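Household Worship Ordinance (Nirnar)

The Household Worship Ordinance is a local law of the district of Nirnar that regulates religious meetings held in private homes. It was adopted by the district council on 11 May 2021 and took effect the following August. The ordinance requires the host of a regular religious meeting to register the address with the district office and sets limits on signs, printed material and the teaching of minors. It applies to all faiths, though most of the homes affected belong to members of unregistered Protestant congregations in and near the town of Forneck.

Background

Public worship in Nirnar has long been tied to a system of licensed buildings. A congregation that wishes to open a church, temple or prayer hall applies for a building license, names a responsible clergy member and submits a yearly report. Congregations that could not obtain a license, or did not want one, met in homes. Before the ordinance these meetings had no clear legal status. District officers sometimes ordered a meeting to stop under noise or fire rules, and in other cases left the same group alone for years.

The largest network of home congregations is known as the Estrella Fellowship, after the street where its first meetings were held. It has no central building and no paid clergy. Members gather for hymns, Bible reading and a shared meal, and the meal is treated as part of the service. The Fellowship applied for a building license twice and was refused both times on the grounds that it had not named a single leader.

Provisions

The ordinance has eight articles. The main requirements are as follows.

A home used for religious meetings more than two times in a calendar month must be registered by the owner or tenant.

Registration must be renewed each year. The district office may refuse renewal if neighbors have filed complaints that were upheld.

No cross, banner or other religious sign may be visible from the street.

Printed religious material may be kept for the use of those present but may not be handed out at the door or sold.

Religious classes for children are allowed only when a parent or guardian is in the home.

Meals at home

An early draft defined a religious meeting as any gathering of people from different families at which prayers were said. Critics pointed out that this would cover a dinner with guests where grace was spoken before eating. Home congregations were especially concerned, as food for the shared meal is usually prepared in the host's kitchen, often by several families together. The final text exempts "an ordinary meal, including prayers customary to it," but does not say how a meal that follows a service should be treated.

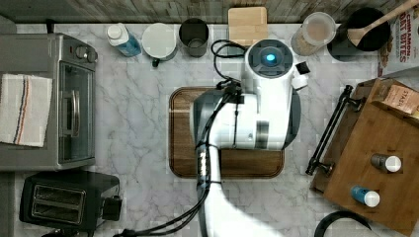
A wooden cutting board on a marble kitchen countertop, with a toaster oven to the left.

The district office later issued a guidance note stating that a meal is considered part of a meeting if it is announced in advance to members of a congregation. The note is not legally binding. Some groups responded by ending their services before the food is brought out and making no announcement about it. Others moved the meal to a different home.

Enforcement

Inspections are carried out by the district office, which must give the host eight days' notice unless a complaint involves public safety. A first violation brings a written warning. Repeated violations can lead to a fine or to removal of the address from the register, after which regular meetings there are prohibited.

The register is kept in paper form at Forneck and in a records system supplied by the contractor Holex. Access to the electronic version was a point of dispute, as the ordinance did not say which other offices could view it. The council later restricted access to registration staff and inspectors.

Reception

Supporters on the council described the ordinance as a way to give home congregations a recognized status without requiring them to build. Several small groups registered soon after it took effect, including some that had earlier been told to stop meeting.

Opponents argued that registration exposes hosts to pressure from landlords and employers. A petition against the ordinance was signed by up to 150 residents, according to its organizers. The Estrella Fellowship did not adopt a common position and left the decision to each household. Buddhist home shrines, which are common in the older parts of Forneck, were largely unaffected, as they are mostly used by members of one family.

See also

Building license (Nirnar)
Estrella Fellowship
House church
Religion in Nirnar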